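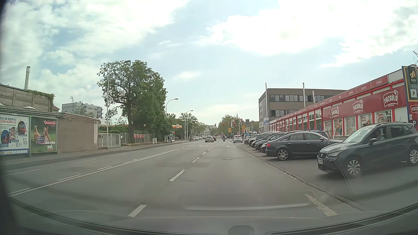
Section 6. Driving Past Roadside Parking

6.1 Scope

This section applies to all Himport delivery drivers using commercial roads where vehicles are parked beside the travelled lanes, whether on a paved apron, on a marked strip or directly at the curb. It is to be read together with Section 5 (Lane Selection) and Section 9 (Stopping for Deliveries). Drivers assigned to the Fenola depot must complete the route check in 6.3 before their first unaccompanied run.

6.2 Before departure

1. Adjust the seat, then the interior mirror, then both exterior mirrors. The right mirror should show a narrow strip of the vehicle's own side.
2. Clean the inside and outside of the windshield. Remove papers and light-coloured objects from the top of the dashboard.
3. Confirm that the turn signals, brake lights and horn are working.
4. Read the route sheet and note every stop located behind roadside parking.
5. Set the trip meter to zero and record the odometer reading in full, including the thousands (for example, 2,672 km).

Note: Route sheets give distances in metres between the last signed junction and the customer's entrance. Entrances at 800, 1,000 and 2,000 metres along the Flimileck road are easily passed by, and drivers should begin looking for them well in advance.

6.3 Route check

1. Travel the full route once with a supervising driver and make no deliveries.
2. At each stop, identify the entrance, the exit and the nearest place to turn around legally.
3. Mark on the route sheet any location where the curb is low or broken, or where the boundary between road and parking is worn.
4. Have the supervising driver initial the sheet and return it to Iwona Ostrowski at the depot office.

6.4 Approaching and passing parked vehicles

1. Check the interior mirror and the right mirror before reaching the first parked vehicle.
2. Position the vehicle centrally in its lane. Where there is more than one lane in the direction of travel, and traffic permits, move one lane to the left.
3. Reduce speed if the parked vehicles are angled or closely spaced.
4. Look for drivers in their seats, turned front wheels, reversing lights and opening doors.
5. Cover the brake pedal while passing any vehicle that appears ready to move.
6. Return to the right lane once the end of the row is clearly visible in the mirror.

CAUTION: A vehicle parked nose to the road may enter the lane without reversing first, and gives no reversing light as a warning. Treat an occupied vehicle in this position as a moving vehicle.

CAUTION: Do not cross a solid centre line on your own side to gain clearance. Slow down or stop until the lane is clear.

6.5 Roads with one lane in each direction

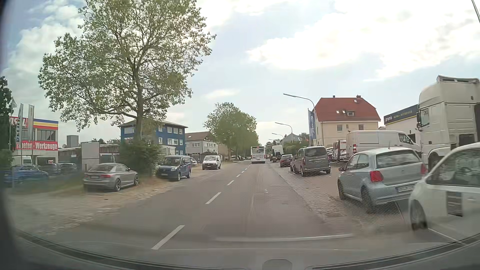
Clearance on a two-way road must be judged against oncoming traffic as well as the parked row. A broken centre line does not entitle the driver to use the opposing lane without a full view ahead. Parking may be set at an angle, as with the silver-blue hatchback and the compact van on the cobblestone strip to the right, and a driver backing out of such a position will often have a poor view of approaching traffic. Larger vehicles standing behind the cars, such as the cream-white truck cab, also conceal part of the yard and anyone walking there. The following procedure applies.

1. Remain to the right of the centre line and hold a steady course.
2. Keep a following distance of at least three seconds behind a bus, and be prepared for it to stop.
3. Where a rear light is lit on a parked car, reduce speed until the driver's intention is clear.
4. Do not use an unpaved or cobbled shoulder as a passing lane.

Note: Some of the older sheets for the Bošković stop show an exit directly onto the road. Use the marked side exit — the direct exit is closed to delivery vehicles.

6.6 Reporting

Damage to a parked vehicle, however slight, must be reported before the driver leaves the location. Record the time, the licence plate and the position of both vehicles, and telephone Cyprian Kaczorowski in Fleet Operations. The written report (Form 6-B) is due by the end of the shift.

Section 6 revised April 24, 2021. Copies printed before this revision are to be returned to the depot office.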